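Chapter 4 - Counters, Sinks and Small Things

Start with the corner by the sink. Always fills up first - chopsticks, spoons, a bowl or two.

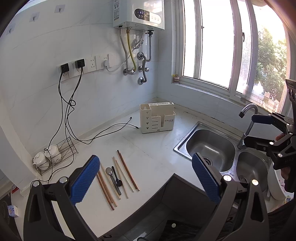 Maribeth Dumlao keeps hers sorted by length, long ones at the back, and reckons it saves her 10 minutes a day. Ronaldo Tagle thinks thats far too fussy and drops the lot in handles down.

Either will do for this chapter. What matters is one home for each kind of thing, near where it gets used. Holder close to the sink. Jars on the rack. Leads kept well clear of the basin.

Read pages 27 to 60 before you try the excercise. Bring a tea towel.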